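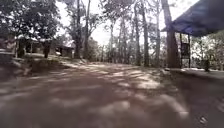
When the workshop cart will not stop on a dirt path

Home Kitchen Garden Workshop Letters

26 October 2021
By Apinya Rungrueang

Our path is packed earth with ruts and low mounds, and it bends gently between tall trees. At noon the sun comes through the branches and makes pale patches with very dark shadows between them. For a person walking it is a pleasant path. For a self-driving cart it is difficult, and in April I learned this in an expensive way.

The cart is a Foslow, the small model with a flat bed. It carries boxes of tools from the Skenside store to my repair bench. On the day of the fault it slowed down at every shadow, as if the shadow was a wall. I became impatient and I lowered the obstacle setting from 10 to 7. After this it drove very nicely over the shadows. It also drove very nicely into a tree trunk, with a full box of chisels on the bed. The front bumper cost me 889 and one wheel is still not perfectly straight.

I was walking behind it and no person was hurt. But a child could stand where the tree stands, so I write down what I do now.

Before the cart goes out

Walk the path first, in the same direction the cart will go. Pick up stones and fallen branches. A small dark thing on the ground is easy to miss in this kind of light, also for us, so go near and look with your foot.

Clean the camera window with a soft cloth, a little damp. Do not use the kitchen spray. I did it once and it left a film, and in strong sun the film shines white.

Press the stop button while the wheels are off the ground. The wheels must stop at once. If they make even one more turn, leave the cart at home that day.

About light and shadow

Do not lower the obstacle setting to make the cart go faster. Put it back to the factory number and accept that it hesitates. If it hesitates too much, drive in the early morning or under a cloudy sky, when the ground has one color.

Set the speed low before a bend. On rough earth the camera shakes, and a shaking picture is a blurred picture. The log from my accident was almost only streaks in the lower part, and the cart was trying to decide from that.

Edges and curbs

Where there is a bank of earth on one side, keep the route well away from the foot of it. Loose soil pulls the small wheels down the slope.

A concrete curb is a different problem. If it is low and pale it looks much like a patch of sun. Along the blue tarpaulin shelter I now take the cart by hand, with the motor switched off, until the curb is behind us. Thin posts I also pass by hand. The front sensor finds a thick trunk quite well - at the correct setting - but a narrow dark post in front of leafy bushes I do not trust to it.

If it hits something

1. Press stop first. Do not pull the cart backward while the motor is on.
2. Take the load off before you lift the cart.
3. Disconnect the battery and smell near the cover. If there is a sweet or burned smell, leave it outside on bare ground, far from the buildings.
4. Save the log before you restart. The Lurton control box writes over the old log after 600 seconds of driving, and I nearly lost mine.
5. Turn each wheel with your hand and listen for scraping.

Abdel Rahman, the repair shop, changed my bumper and asked to see the settings before they looked at any damage. I was a little ashamed to show them. They wrote the factory numbers on a piece of tape and put it inside the battery cover, and the tape is still there. Use cloth tape for this - paper tape becomes loose in the heat.

Contact Apinya Rungrueang | Copyright 2021 | Back to top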